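4. Dispositif expérimental et comparaison des deux contrôleurs

4.1. Le poste de travail

Avant d'en venir aux chiffres, il nous paraît utile de nous attarder un peu sur le poste lui-même, car une bonne partie de ce que nous avons appris au cours de cette étude tient à des détails de mise en place que les articles du domaine, les nôtres compris, ont l'habitude d'expédier en deux lignes. La table est recouverte de papier brun et partagée en cellules par des bandes adhésives bleues, posées à la main. Ce quadrillage nous sert à tirer au sort les positions de départ des objets et à les retrouver d'un essai à l'autre sans instrument particulier. Il n'a pas la régularité d'une mire d'étalonnage – loin de là – et nous l'assumons volontiers : le point de départ est défini par la cellule, jamais par une coordonnée au millimètre, et les deux contrôleurs reçoivent donc exactement la même part d'imprécision.

La tâche retenue est volontairement modeste. Un fruit est posé dans un bol blanc, et le bras doit venir le saisir avec une pince parallèle à doigts courts, puis le déposer sur une assiette plate placée ailleurs sur la table. Nous avons longtemps hésité à choisir quelque chose de plus spectaculaire, mais le bol présente un intérêt que l'on sous-estime facilement : son bord limite l'ouverture utile des doigts et oblige à une descente presque verticale, de sorte que la moindre erreur latérale se paie aussitôt par un contact avec la paroi.

Deux points de vue sont enregistrés pendant chaque essai, celui d'une caméra fixe qui surplombe la table et celui d'une petite caméra montée au poignet (figure 3).
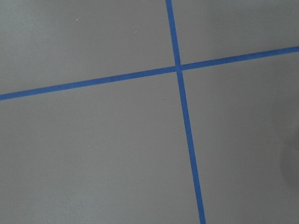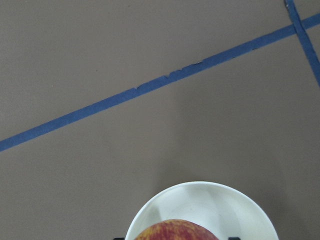
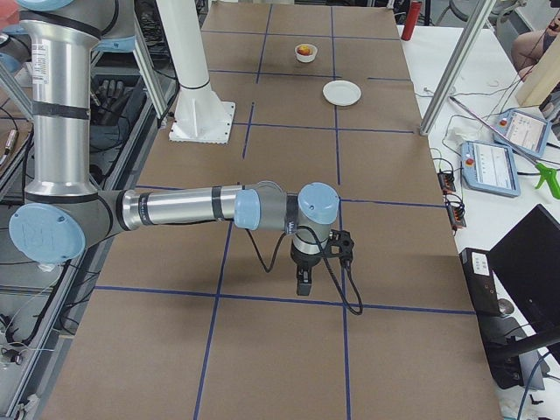 Figure 3. Vues enregistrées sur le poste d'essai. Les deux premières proviennent de la caméra de poignet, la troisième de la caméra fixe. Les bandes bleues du quadrillage sont visibles dans les trois.

4.2. Contrôleurs comparés

Le premier contrôleur, que nous appelons Wirell, planifie l'ensemble du mouvement à partir de la caméra fixe et n'utilise la vue du poignet qu'au cours des derniers centimètres. Le second, Bureo, fait à peu près l'inverse : la caméra fixe lui donne une direction générale, après quoi toute l'approche est corrigée en continu d'après ce que voit le poignet. Les deux ont été entraînés sur le même corpus de 3351 trajectoires, recueillies par téléopération sur ce même poste, et nous avons pris soin de ne rien changer à la pince ni au réglage de l'effort de serrage entre les deux séries.

Chaque contrôleur a effectué 200 essais, alternés par petits lots pour que l'usure du papier et les variations d'éclairage au fil de la journée ne favorisent ni l'un ni l'autre. Un essai est compté comme réussi lorsque le fruit repose sur l'assiette et que le bol n'a pas quitté sa cellule. Ce second critère, plus sévère qu'il n'en a l'air, nous a été suggéré par Adesuwa Igwe à la relecture du protocole, et nous la remercions d'avoir insisté.

4.3. Observations

Wirell se montre très régulier dans les cellules proches et perd nettement en précision vers le fond de la table, où l'erreur d'estimation de la caméra fixe augmente. Dans cette zone, nous avons relevé 27 échecs, presque tous dus à un doigt venu heurter le bord du bol. Bureo y échoue moins souvent, mais il connaît une difficulté qui lui est propre : lorsque le poignet survole une portion de table où il n'y a que le papier et les bandes, le contrôleur n'a plus guère que celles-ci pour s'orienter, et il lui arrive de suivre une ligne sur une bonne longueur avant de reprendre sa recherche. Nous avons d'abord cru à un défaut de synchronisation des caméras, et il nous a fallu relire patiemment les journaux pour nous convaincre que les horodatages étaient corrects.

Ce comportement n'empêche pas toujours la réussite, mais il allonge les essais, et la médiane des durées s'en ressent. Nous avons repris 96 essais de Bureo en abaissant la vitesse maximale du poignet pendant la phase de recherche ; les suivis de ligne y sont plus rares, au prix d'une approche plus lente. La même modification appliquée à Wirell n'a pas eu d'effet que nous sachions distinguer du bruit. Les distributions complètes, cellule par cellule, sont données en annexe B, avec les essais interrompus par l'opérateur, que nous avons préféré conserver et signaler séparément.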